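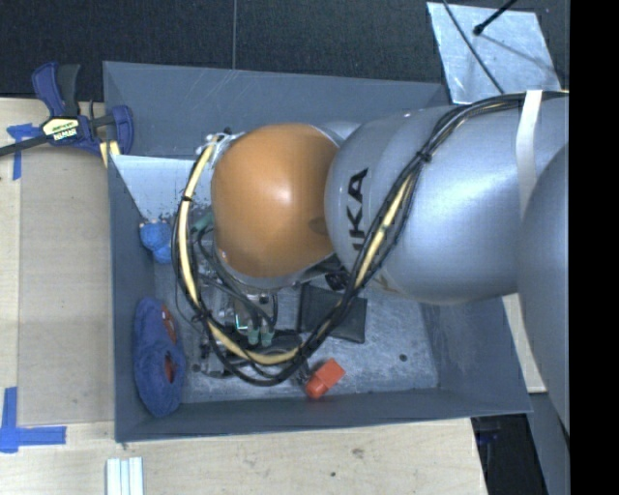
Why does the skeg on my Vellholm drop halfway and then stop?
The usual cause is grit packed in the skeg box, followed by a kinked control wire. Work through the checks logged in ticket 2534 before ordering parts, as a replacement wire will kink in the same place if the box is still blocked.

Ticket 2534
Product: Vellholm sea kayak, wire-operated skeg
Raised by: Markos Mavromatis
Handled by: Shuzhen Qiu
Status: closed

Reported fault
Skeg deploys to half depth. Slider moves freely to the midpoint, then goes stiff. Boat weathercocks in a beam wind and the paddler has to edge constantly to hold a course. First noticed in September on the crossing from Porkano, after a beach landing on shingle.

Check 1 – skeg box
Boat turned over on padded trestles. Slider set to fully down, blade pulled gently by hand. Blade moved a little further, then jammed. Customer asked to flush the box with a hose and run a thin plastic strip down both sides of the blade. Two small stones came out. Travel improved but the last part was still stiff.

Check 2 – control wire
Hatch cover removed. Wire inspected where it leaves the slider. Customer reports a visible bend just behind the slider rod. This matches the symptom: the slider was probably forced while the blade was jammed. A bent wire should not be straightened and put back. It will bend again at the same point.

Check 3 – outer tube
Tube checked for splits and for water entering the rear compartment. None found. Fittings at both ends tight.

Action
Wire kit 2855 sent. Wire is supplied at 700 mm over length and must be cut after fitting. Instructions given:
Slacken the grub screw in the blade and draw the old wire out from the slider end.
Rinse the tube with fresh water. Do not use grease, it holds sand.
Feed the new wire through, set the slider to fully up and push the blade home.
Tighten the grub screw, test the full travel, then cut off the spare wire.

Customer reply
Fitted. Full travel restored on the trestles. Stiff for the first few strokes of the slider, then fine. Paddled to Skenddale and back with the skeg in use, no repeat of the fault.

Closing note
Customer advised to lift the skeg before landing and to flush the box after any launch from shingle. The Shen uses the same slider but a shorter tube – do not quote kit 2855 for that model.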